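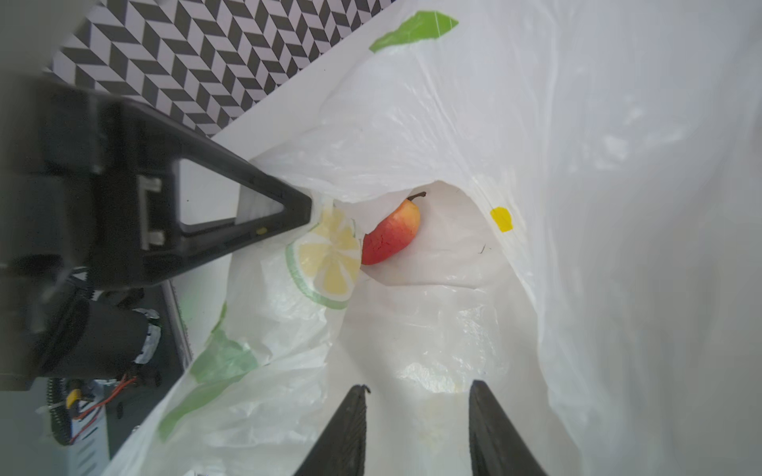
Workshop notebook, July

Puppets for the Kemden walk film

Morning, 8:40

Started with the ferryman. The head came out of the mold on the last session and has been sitting on the shelf over the radiator. The seam down the left side of the face still shows. Sanded it with 120, then 240, then filled the two pinholes by the ear with paper pulp and glue. Left the nose alone. It is a bit crooked from the front, but it reads well from the side, and he is in profile for nearly all of his shots.

Weight of the head with the neck block in: 124 grams. The miller was heavier than that and her neck joint started to sag on the second day of the test shoot, so I want to keep the ferryman where he is. No more filler unless something cracks.

Hands are still to do. The old pair is too clean. He has pulled a rope all his life and they look like a clerk's. I'm going to build the knuckles up with thread soaked in glue and paint over it.

Neck joint

Tried the ball joint from the Darko kit against the one we make ourselves from a wooden bead and a spring. The kit joint holds its position better, but it squeaks when it is turned slowly. Sound is recorded separately so the squeak does not matter for the film. It will matter at the opening if we let the children handle the puppets, which is still the plan. Put a drop of candle wax on the ball and it went quiet. Check again after a week of use.

Our own joint is loose by comparison, though it is easy to repair with what is in the drawer. For the four walking puppets I'd use the kit joint. For the background people the bead is fine.

11:15

Scenery. The street set is 658 mm along the front edge when all the house fronts are pushed together. The tabletop at the school is shorter than ours, so the bakery will have to come off the end, or the set will hang over. I would like to lose the bakery anyway. The real one was on the other side of the canal and somebody in Kemden is bound to tell us.

The town gate needs a second coat. The first one dried too orange. Mixed raw umber into what was left in the jar and painted a scrap to compare. Better in daylight, too dull under the lamp. Will try half as much umber tomorrow and look at both scraps under the lamp before touching the gate.

Roof tiles: the corrugated card has gone soft at the corners on the weigh house. Replaced two strips. The glue stick does not hold on the painted side, so use the white glue and clothespins and leave it for an hour.

Script and stops on the walk

Read the new version of the walk script from Zanham. There are 6 stops now. The tannery is out and the old fish steps are in. That suits us in one way, because we have no tanner puppet and never agreed on what he should look like. It does mean the scene between the miller and the tanner is gone, and that was the only place where the miller explained the flood. The flood has to go somewhere. My suggestion is to give it to the ferryman at the fish steps, with him pointing to the high water mark on the wall. The mark is really there, at about the height of a child's shoulder, and the group will be standing right next to it.

The clip for each stop should be short. On the trial walk the class listened well while they were standing in the shade at the gate and stopped listening at the market, where there was traffic and a man unloading crates. The clip at the market was also the longest. I don't know which of the two did it. Cutting the clip is the only part we can change.

Another thing from the trial: on the tablet, outdoors, the dark scenes cannot be seen. The night watch scene was a black rectangle with a voice. Either we light it again or we add more lantern. I'd vote for relighting, with the blue gel and the lamp moved closer to the gate.

14:30

Lit a test of the night watch with the small lamp at the left and a sheet of baking paper in front of it. Took it outside on the tablet to look. You can see the watchman's hat and the edge of the wall now. His face is still lost. Added a bit of white card below him, out of shot, and that brought the chin and nose up. Good enough to shoot. Lamp position is marked on the table with blue tape, please leave it.

The watchman's cloak catches on the gate post every time he turns. Took a finger's width off the hem. There is still a loose thread at the back that needs a stitch.

Sound

The Parar recorder ran out of space halfway through the choir. We have two of the three verses, and the second has a door closing in it. The children who sang it are on vacation until the school opens again. For now I'll use verse one twice and see whether it bothers anyone. The footsteps on gravel came out well. The boat creak is the old chair by the sink, recorded very close. Do not throw that chair out.

Opening

The class that walks at the opening has 26 children. With one tablet between two they can all see. The school has enough tablets, but they want the clips loaded beforehand, as there is no signal down by the fish steps. The files need to be small enough for that. I'll export the gate clip first and try it on the oldest tablet they have.

Still to do

Ferryman: hands, then base coat
Watchman: stitch hem
Gate: compare the two scraps, second coat
Rewrite flood lines for the fish steps, send to Zanham
Take bakery off the set and measure again
Buy: spring wire, white glue, blue gel, black thread
Return the borrowed clamps

17:05

Wax on the neck joint still quiet. First layer of thread is on the right hand. Left it pinned to the cork board to dry with the fingers slightly bent, so he can hold the rope.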